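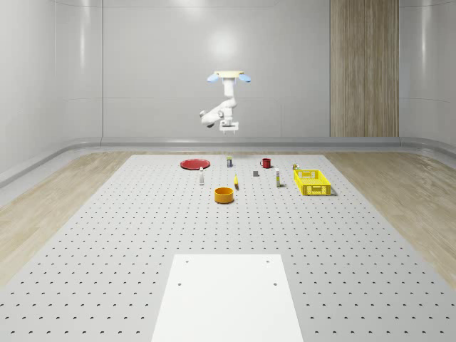

What does one row in the Zernora condo resale table stand for?
One closed resale of one condo unit. A unit that sold twice in the covered period has two rows, joined by the same unit_key.

Zernora Condo Resales – data card
Version 7, September 2020

Summary

Zernora is a table of condominium resales with unit, building and association fields attached to each sale. It was put together to study how monthly association dues, building age and parking affect resale price. The release holds 1302 rows from 12 condo communities. Single-family homes, townhomes on fee-simple lots and new units sold by the builder are left out.

Files

resales.csv – one row per closed sale
communities.csv – one row per condo community
dues_history.csv – one row per community per change in dues
codes.txt – meaning of every coded value
CHANGES.txt – changes by version

All files are UTF-8 with a header row and comma separators. Empty cells mean the value is unknown. Zero is used only for a true zero, such as a unit with no assigned parking. Versions before 5 did not keep this rule, and code written for them should be checked.

Fields in resales.csv

sale_key – text, unique, stable across versions
unit_key – text, shared by all sales of the same unit
community_key – text, joins to communities.csv
close_month – year and month, no day
price – whole dollars, as recorded at closing
credits – whole dollars paid by seller to buyer, if known
area – interior living area in square feet, from the recorded plan where there is one
area_source – plan, listing or appraisal
beds – integer; lofts without a door are not counted
baths – number, in steps of one half
level – floor of the main entry, ground floor is 1
end_unit – 0 or 1
garage – number of enclosed spaces deeded or assigned to the unit
open_parking – number of assigned open or carport spaces
dues_at_sale – dollars per month, base dues only
assessment_open – 0 or 1, special assessment unpaid at closing
occupancy – owner, tenant, vacant or unknown, as stated in the listing
days_listed – days from first listing to accepted offer

Fields in communities.csv

community_key – text
built_first, built_last – years of the first and last building completed
units_total – units in the association at the date of the last filing
water_in_dues – 0 or 1
roof_in_dues – 0 or 1
rental_cap – percent of units that may be rented, empty if there is no cap or the rules were not available
pool – 0 or 1
elevator – 0 or 1, set to 1 if any building has one

An empty rental_cap is ambiguous, as noted above. Use rules_seen (0 or 1) to tell the two cases apart. Where rules_seen is 1 and rental_cap is empty, the association has no cap.

How the rows were made

Sale records were matched to listing records on address and closing month. Matching is done by Protar, a small command-line tool kept in the tools folder. Protar normalizes unit numbers before it compares them, so "Unit B-4", "#B4" and "B 4" are treated as the same unit. Pairs with a single candidate are accepted. Pairs with more than one candidate were settled by hand and carry match_type = manual in the full export.

Prices were not adjusted for inflation or for seller credits. To get a net price, subtract credits from price, and decide beforehand what to do with rows where credits is empty.

Sales between family members, transfers into trusts and foreclosure auctions were removed where the deed type showed them. Some transfers of this kind do not show in the deed type. Rows with a price per square foot under 40 percent of the community median for the same year were dropped for that reason.

Checks

Fakir is the validation script. It reads all three CSV files and stops at the first broken rule unless called with --all. To run it on a local copy:

python fakir.py --data ./zernora --all

Fakir checks that keys are unique, that joins are complete, that close_month is not earlier than built_first, and that dues_at_sale agrees with dues_history.csv to the dollar. Areas under 300 square feet are reported as warnings. The current release passes with no errors.

The dues check was added in May. It turned up a group of sales in which the listing gave base dues plus a master association fee. Those values were split, and the master fee is now in dues_history.csv under fee_type = master.

Splits

The split column holds train, valid or test. Splits are made by unit_key, so repeat sales of a unit never fall on both sides. They are not made by community. A model that sees the community key will do better on the test rows than it would on a community it has never seen. For that use, hold out whole communities through communities.csv.

Baseline

The proto folder contains Proto, a linear model on log price with area, beds, level, garage, dues and community effects. It is meant as a reference point and has no tuning. Run it before reporting results, and report results on the test split only.

Known limits

Upgrades inside the unit are not recorded. A remodeled kitchen and an original one look the same in this table.

View is not recorded. Level picks up part of it in buildings of three floors or more.

Listing areas tend to be larger than plan areas for the same unit. Filter on area_source or include it as a term.

Occupancy is what the listing said. It does not tell whether the buyer moved in or rented the unit out, and it should not be used to estimate investor share.

Days listed restarts when a listing was withdrawn and entered again under a new number. Protar joins such listings only if the gap is 30 days or less.

Not suitable for

Setting a list price, lending decisions, tax appeals, or any statement on the value of a particular home. The table is too small for this and lacks condition data.

Privacy

Buyer and seller names were never loaded. Street addresses and unit numbers were replaced by keys, and closing dates were cut to the month. Do not try to link rows back to addresses – the license forbids it.

License

Free for research and teaching with credit to the Zernora data card and version number. Redistribution of changed files requires a new name and a note of what was changed.

Reporting errors

Open an issue with the sale_key, the field, the value found and the value expected. Fixes go into the next version, and files already released are left as they are.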